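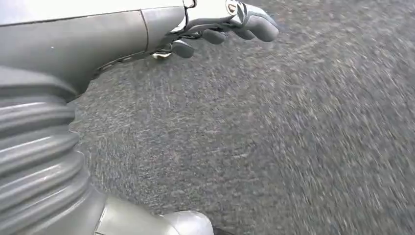 Shop visit: the Vinduren build at Gultberg

Posted January 7, 2025 | 3 min read

Print this page | E-mail this to a friend

Quick writeup before I forget half of it. Drove out to the Gultberg shared workshop to see the Vinduren build. Been following their posts since April and finally got the invite. Parking is on the street, bring change. Go in by the side door, the front one sticks.

Vinduren is the hobby humanoid a bunch of the Gultberg members are putting together on evenings. Arms and hands are the part that works, or works the most. Fingers have padded tips, big round ones. Metal linkage under the palm. I'd pictured something spindlier from the posts. They run it outside on the asphalt too, which I liked - most of these home builds never leave the bench.

Talked mostly about hands. First set of fingers was too stiff and they went thru 3 materials before settling. Current pads are cast in the kitchen corner (they have a kitchen corner, with a sign saying no resin near the kettle). Each pour makes enough for one hand, then a wait overnight. Somebody wants to switch to printed pads. Somebody else really does not.

Wiring is the sore spot. Wrist harness has been redone over and over, the connector works loose when the forearm turns. Fix for now is a strain relief clip from Trukarora, the parts place two streets over. They sell singles, so you don't have to buy a bag of 100 to get one. Went there after, see below. 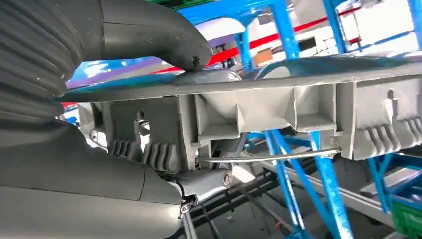 Job they want it to do is boring on purpose. Reach in at a rack, get the fingers around a long part, don't hit the uprights. Gray fingers, gray plastic, blue metal everywhere behind. Long molded pieces are a pain because the fingers need to land somewhere flat and there are pockets and ribs along the underside. I asked why not start with a plain box. Answer was they did, for months, and got sick of it.

Grip force is set by hand right now. One number in a text file. 80 is what they use for plastic, no units, don't ask me. I wrote it down anyway. The plan is to swap in the Acheampong controller board once it's back from rework, then the fingers can be tuned one at a time insted of all together.

Money - they've spent 700 dollars on motors so far, not counting the ones that were donated. Rest is scrounged. Casings took the longest to sand and I believe it, the finish is nice and smooth. Seams are still there if you look. I'd leave them, filler cracks.

Stuff I want to steal for my own arm:
- screw heads on the outside of the joints where a driver can get at them
- keeping old wrist parts in labeled bags
- a rib-fold sleeve where things bend, mine are just bare wire and tape

Didn't get to see the balance software, the laptop was off at someone's house. Next time. Also never got a straight answer on battery life.

Trukarora stop: small place, good drawer labels, cash only the day I went. Got clips and a roll of the flat cable. They close early so go there first if your making the same trip.

Gultberg does visits if you write ahead. Wear closed shoes. It's cold in there, I kept my coat on the whole time.

Recent posts
- Trukarora flat cable, first try
- My elbow joint, version two
- Cheap bench vises compared
- Reading the Acheampong board manual
- Casting soft pads without bubbles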